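**Zurthorpe opens Kaltero teaching software to outside labs and small shops**

*For release in June*

Zurthorpe today made Kaltero, its software for teaching robot arms by demonstration, available to groups outside the company. Kaltero lets a person show an arm a task in one of two ways: by taking hold of the arm and moving it, or by steering it from another desk with a hand controller. The recorded motions are then used to train the arm to do the task without help.

Until now Kaltero had been used only by Zurthorpe's own staff and by two partner sites. The new release runs on a single desktop computer and works with three common makes of arm. It also includes Barasa, a simulator in which the same tasks can be taught before any hardware is bought or set up.

"Most of the people who asked us for this already know the job they want done," said Bernardo Torres, who leads the Kaltero project. "They pack parts or sort samples all day. They can show you the motion in a few seconds, but they can't write it down as code, and they shouldn't have to."

**Two ways to teach**

In hand guiding, the operator presses a button on the wrist of the arm, which makes the joints go slack enough to push. The operator walks the gripper through the task and opens and closes it with a thumb switch. Kaltero records joint positions, gripper width and the view from the wrist camera.

In remote control, the operator holds a controller and watches the camera views on a screen. The arm follows the operator's hand at a scale the operator can change. A scale of one to one is the default. Many operators turn it down for the last part of a grasp, where a small slip of the hand matters most.

Both methods write to the same file format, so a team can mix them. Torres said his group usually starts with hand guiding for the large motions and switches to remote control once the task needs recordings without a person's arm in the camera view.

**Grasping by the rim**

The release comes with a set of 21 starter tasks. One that drew a lot of attention from the partner sites is the rim grasp, in which the arm picks up an open vessel by its wall. The operator has to bring one finger down inside the opening and keep the other outside, then close on the wall between them. In Barasa, the task is taught with vessels of different shapes and finishes, among them a faceted teal one with a polished rim and a dark, glossy interior. Shiny surfaces are included on purpose, as reflections can make it hard to judge from a camera where an edge is.
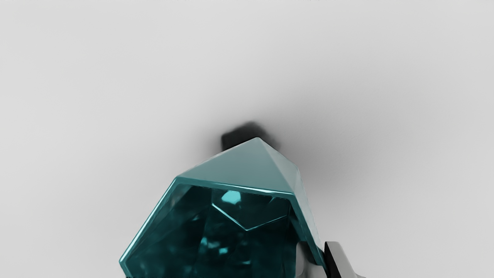
**What is in the release**

- The Kaltero recorder and trainer, with hand guiding and remote control
- The Barasa simulator, with the 21 starter tasks
- A library of 900 recorded demonstrations, made by Zurthorpe operators
- Tikar, a review tool for playing back recordings, trimming them and marking the ones to leave out
- A printed setup guide and a wall card with the controller buttons

Tikar was added at the request of the partner sites. An operator who fumbles a grasp often knows it right away, and with Tikar the recording can be flagged from the controller without stopping the session. Flagged recordings are kept in a separate folder and are not used for training unless someone moves them back.

**Testing**

Before the release, seven operators with no background in robotics were asked to teach the rim grasp in Barasa using remote control. Each had a short practice period and then recorded for one morning. Together they produced some 200 usable demonstrations. The comments they left led to two changes: a larger view from the wrist camera, and a tone that sounds when both fingers touch the vessel wall.

"The tone was a small thing to add," Torres said. "People were leaning in toward the screen to see whether they had contact. Now they sit back."

Zurthorpe said that tasks taught only in simulation should still be checked on a real arm at low speed before use. The setup guide has a chapter on this, and covers stop buttons and the marking of the work area.

**Availability**

Kaltero, Barasa and Tikar can be requested through the Zurthorpe sales office. Teaching labs and schools may use all three at no charge for one year. Shops and other businesses pay per arm, with support included. Orders for hand controllers are filled separately and ship from the Zurthorpe warehouse.

Remote training sessions for new users start in June and are held at 10 a.m. and 3 p.m. Each session covers one starter task from first recording to finished training, and users may bring a task of their own to a second session.

**About Zurthorpe**

Zurthorpe makes software and controllers for teaching robot arms. Its customers work in light assembly, packing and laboratory handling.

**Press contact**

Bernardo Torres, Kaltero project, Zurthorpe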